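# Masking the robot's own hands out of wrist camera frames

Applies to the `skutden` perception node, both wrists. You need a calibrated arm, a current URDF with the finger links, and write access to the config directory.

The wrist camera sees the fingers of its own hand all the time, and often the other hand too. If those pixels reach the plane fitter, the table estimate tilts toward the fingertips and the planner rejects grasps that are fine.

## 1. Check the raw stream

Start the node with masking off:

```
skutden run --camera wrist_left --mask none
```

Move both arms to the ready pose and save one frame. Then bring the hands close together and save another.

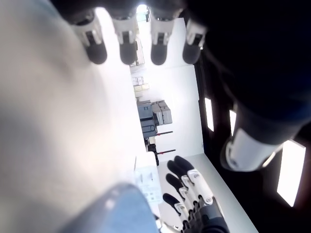 A static mask drawn by hand won't hold up here. It covers the near fingers in one pose and nothing else, and the opposite arm can come in from any side. Use the rendered mask, which projects the link meshes of both arms into the camera at every frame.

## 2. Turn on the rendered mask

In `mask.yaml`:

```
source: urdf
arms: [left, right]
dilate_px: 2
max_joint_age_ms: 180
near_clip_mm: 800
```

`dilate_px` grows the mask outline. Start at 2 and raise it only if finger edges leak through. `max_joint_age_ms` drops any frame whose joint states are older than the limit. Do not set it to zero - that disables the check.

Despite its name, `near_clip_mm` is the range past which self-masking stops. Aarne Ojala has a rename pending.

Soft covers and cables are not in the URDF and will not be masked. Add capsules for covers under `extra_shapes`. Leave cables to the outlier filter.

## 3. Verify against the head camera

Put one flat object on the table, hands open on either side of it, and run:

```
skutden verify --reference head --target plate
``` 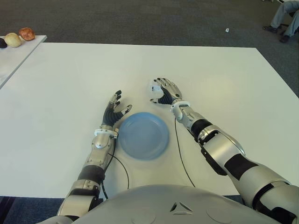 *Head camera view for the verify step: light-blue plate, both hands open.*

The tool fits the table plane from each camera and prints the angle between the two. It also prints the masked pixel count per arm. If one arm reads zero while its hand is plainly in view, the usual cause is a stale transform. Restart the joint state bridge and run verify again.

If the angle is large with good counts on both arms, redo the hand-eye calibration before touching `dilate_px`.

## 4. Save

```
skutden config commit --tag mask-urdf
```

The planner reads the new config on its next start.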